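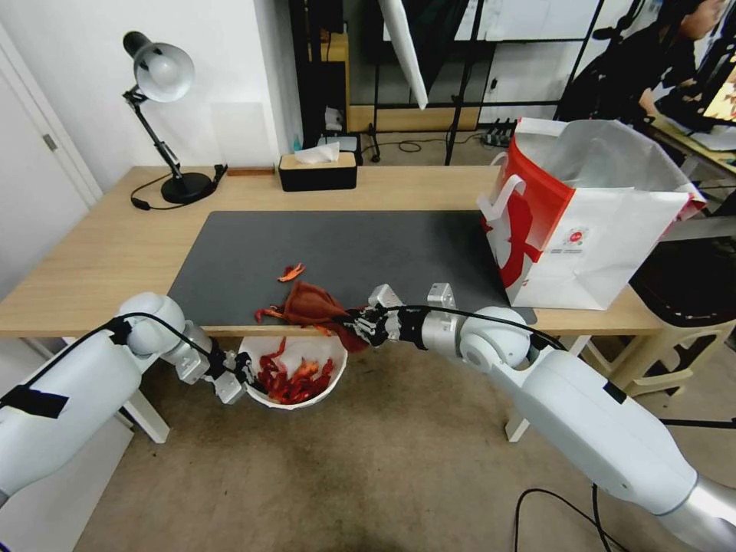

Desk with dark gray mat and reddish-brown cloth.

Shared Kitchen and Break Area Walk-Through, June
Stornel Building, second floor
Walked by: Samira Saliba
Copy to: Imad Haddadin

Hello everyone, and thank you for putting up with me wandering through with my clipboard right when most of you were trying to get your coffee. I've put my comments under each item, and I'm afraid some of them run on a bit, but I would much sooner say too much than leave you guessing what I meant.

1. Refrigerator at or below 40 degrees F
OK. The thermometer on the middle shelf was right where it should be. Please don't move it to the door, where it reads warm every time somebody goes looking for the milk.

2. Food labeled and dated
NEEDS WORK. Lovely soups in there, I'm sure, but I couldn't tell you whose or from when. Leftovers go out after 3 days. There is a fresh roll of tape and a marker on top of the microwave.

3. Handwashing sink clear, soap and towels stocked
OK. Soap was full and the towels were topped up - thank you to whoever did it.

4. Sink drain and strainer
NEEDS WORK. The strainer is bent and lets rice through. Imad has ordered a new one from Harb and will fit it when it comes. 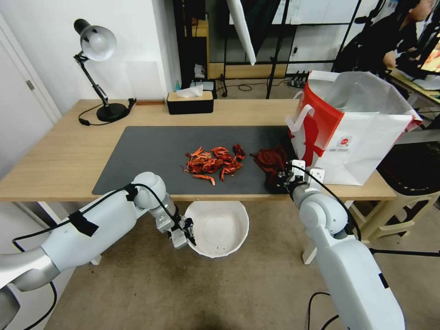 5. Trash, food scraps and pests
OK, with a comment. The bins had liners and closed properly, and I found no droppings or ants along the baseboard, so we are doing better than we did over the winter. My one plea is about seafood, which goes from delicious to dreadful faster than anything else we eat up here. A pile of crayfish shells, legs and claws and curly tails and all, should be bagged, tied, and walked down to the outside dumpster the same day, and the surface it sat on washed with hot soapy water and then wiped with sanitizer. Please tell me before lunch if you know somebody nearby has a shellfish allergy - I am always happy to help with an extra cleaning.

6. Cleaning cloths
NEEDS WORK. Damp cloths were balled up behind the faucet again. Hang them over the rail, and drop them in the laundry bag by 4 p.m. so they can go down with the rest.

7. Sanitizer bottles labeled
OK. All of the Trisolik bottles have their labels, and the lids were on tight.

8. Microwave and toaster
OK on the microwave. The toaster needs its crumb tray emptied, and please unplug it first.

9. Fire extinguisher and exit path
OK. Tag is current. The Edholm boxes that were leaning into the doorway have gone down to storage, bless you.

Open items: 2, 4, 6 and the crumb tray in 8. I'll come back by at 9 in the morning once the strainer is in, and I'll bring muffins (labeled and dated, of course).

Samira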